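Search this site Type and hit enter

Clurkska adds remote demonstrations to bin-picking trials

1 min read

Robotics developer Clurkska has begun collecting remote-controlled demonstrations for Tikico, its grasp-learning software. An operator steers the arm through each pick, and the software records joint positions and gripper state from the approach to the release.

The first set holds 1,019 demonstrations, of which 800 are used for training. The rest are kept for testing. Operators work from a written protocol that covers reset positions, speed limits and when to abandon an attempt.

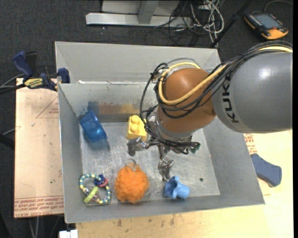 Each operator completes 26 practice picks before any data is kept. Sessions are capped at 70 minutes. Failed grasps stay in the log under a separate label.

Clurkska plans to repeat the collection in September with hand guiding, using the same protocol, and compare the two sets.

Filed under: Automation / Robot Learning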